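Pricing my first big order

June 23, 2021

So I finally said yes to a wholesale account! If you've been reading since I was selling candles out of my hallway closet, you know I've been dodging this for ages. A gift shop called Clulley wants 50 candles by August, and I spent most of last night at the kitchen table with a calculator and a bag of pretzels, trying to figure out what to charge them.

My first number was way too low. I'd counted the wax, the wicks and the jars, and then completely forgotten the boxes, the labels and, um, me. My friend Nhung Tô (she ran a bakery for nine years and has no patience for this kind of thing) looked at my spreadsheet and asked what I was paying myself per hour. I mumbled something. She made me put in a real figure – and suddenly the whole order looked different.

I ended up quoting $6 more per candle than I'd planned and asking for half up front. I hit send and then hid my phone in a drawer, very grown up. They wrote back the next morning and said fine, and could I do the fig scent too?

Next on my list is a separate bank account, which I've put off for way too long. If you have one you like for a tiny business, leave me a comment!

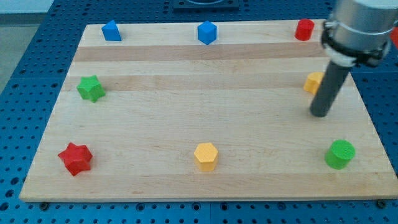
Oh, and the deposit is going straight toward jars – I'm down to my last 43.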